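Ticket: Demo sim view tilts when the robot reaches the drawer
Project: Brinier visitor demo
Site: Pernilstead open day
Opened: 11 May 2018
Status: Closed (see last entry)

What's happening

Hi all! I'm setting up the simulated bedroom demo for the open day and the robot's own view comes up crooked. The nightstand, the walls, the floor, everything leans over to one side. The robot still gets to its drawer, so the task itself looks okay to me, but we're putting this on the big screen at Pernilstead and I'd like visitors not to tip their heads for the whole talk. It's the second machine only (the one with the Nondwood sticker on the lid). The laptop I practiced on at home is level.

Steps to get it

Start the Brinier launcher, pick the bedroom, pick "open lower drawer," let the robot drive up. View starts level, then leans as the base comes in close. Happens every run so far.

Update 1

Tried the easy stuff first. Restarted the launcher, restarted the machine, pulled the display cable and put it back (I know, I know, but the last time I skipped the cable I paid for it). Same lean. Switched the projector off and looked at the desk monitor instead, same lean there too, so I'm leaving the projector alone from now on.

Also tried the kitchen room. Level the whole way! So it's something in how the bedroom gets loaded, or something saved with that room.

Update 2

Support at Ferreira wrote back and asked for the log and the build number. Build is 17 on the bad machine and also 17 on my laptop, so we can cross that one out. They wanted to know if the physics is tilted or only the view. Good question, and I hadn't thought of it. I dropped a ball on the bedroom floor in the editor and it just sat there. If the floor were really sloped it would have rolled off toward the wall, so I'm calling this a view problem.

The log has a warning I'd been scrolling right past:

view offset loaded from user profile, roll not zero

There's a user profile on the Nondwood machine left over from the June show last year. I had no idea the launcher was still reading it.

Update 3

Ferreira asked for a still from the bad run, taken with the drawer open, so they can match it to their own copy of the room. I let it run up to the open drawer and grabbed one from the robot's view. The thing to look at is the slant of the floor and walls. The drawer they asked about is the orange one, under the teal one.

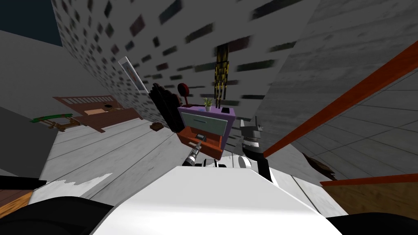

Bedroom demo, robot's view, lower drawer out. Bad machine, before the profile fix.

They came back pretty fast and said the room itself matches theirs, and to go after the profile.

Update 4

Found it, I think. The profile lives in the launcher's settings folder, under "visitor." I renamed it (didn't delete it, I'm a coward) and started the launcher again so it would write a new one. Ran the bedroom 6 times in a row and the view stayed level every time. Then I put the old profile back to be sure and the lean came right back on the first run. Took it out again, level again. Very satisfying!

One side effect: the new profile resets the text size on the title card to something tiny. We're expecting more than 200 people and half of them will be reading from the back row, so I set it to the largest size and saved.

Still open for me: why the kitchen never leaned with the old profile. Ferreira thinks the offset is stored per room, and that the bedroom was the only one anybody had fiddled with. I can live with that.

Last entry

Ran the full talk start to finish on both machines, drawer task included, no lean on either. The old profile is in a folder called "do not use" on the Nondwood machine in case support wants it. If the view goes crooked again on the day, close the launcher, check that "visitor" in the settings folder is the new one, and start over from the title card. Closing this one. The title card text size gets its own ticket.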